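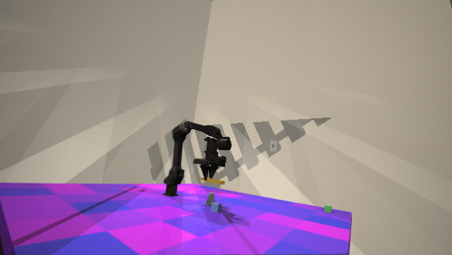
Robotic arm holding a yellow bar over a checkered table (computer rendering)

Mangubat Music Society > About us > Meetings > Minutes

Print this page | E-mail this page

Events Concerts Membership Recordings Minutes Contact

Minutes of the ordinary meeting held on August 12, 2018, in the upstairs room at Mangubat

In the chair: Deming Xue
Minutes taken by: Junhao Cui
The meeting opened at 2.05 pm. Apologies had been received from two members.

1. Minutes of the last meeting
Agreed, with one correction. Under item 4, "viola" should read "cello". The chair signed the corrected copy.

2. The Tovimen recording
Tovimen Quartet have finished the recording sessions for their second album. The running order is settled apart from the two short songs, which may be moved to the end of side B. The mix of the slow movement has been sent back once because the piano was too far forward. A new mix is expected before the end of the month.

The pressing quote from Vesus was read out. The price per copy falls at 2,000 but the meeting did not think that many could be sold. A first run of 599 was agreed, this being the smallest number Vesus will press at the middle rate. Of these, 100 are to be kept back for sale at concerts.

Sleeve notes: the draft is too long by half a page. The quartet will be asked to cut the paragraph on their student years and keep the one on how the songs were written. Lyrics to be printed in the original language and in English.

ACTION: Deming Xue to confirm the order with Vesus. Junhao Cui to return the sleeve notes.

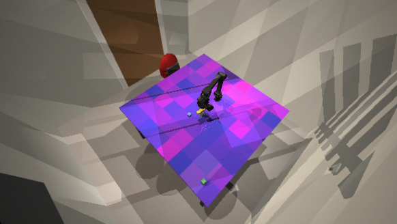
Junhao Cui asked whether the singer's name would be on the front of the sleeve or only on the back, as the last album had been filed under the wrong artist in several shops. It was agreed that both names should go on the front and on the spine, in the same size of type.

3. Autumn concerts
The Kusano hall is booked for the launch concert. The hall has raised its hire charge and now asks for payment in full when the booking is made. The piano will need tuning on the day, and the hall will not let the tuner in before noon, so the rehearsal has been put back to 3 pm.

The second half will be the new album played through. For the first half the quartet have offered either the set of folk song arrangements or the early trio with a guest clarinet. The meeting preferred the folk songs. One member asked for her view to be recorded that the trio had not been heard here for years and ought to be played.

Doors 7 pm, start 7.30 pm. Ticket prices as last year.

4. Mailing list
The list stands at 1,052 addresses. Some are known to be out of date. A postcard for the launch will go out to everybody on it, with a line asking people to reply if they would sooner have e-mail.

5. Sheet music library
Three sets of parts are still out from the spring. Borrowers have been written to. The shelf marks on the songbooks have been redone and the list by the door is now correct.

6. Any other business
A request to record the launch concert was put off until the quartet have been asked.

The meeting closed at 3.40 pm. The date of the next meeting will be sent round with the postcard.

Back to Minutes | Top of page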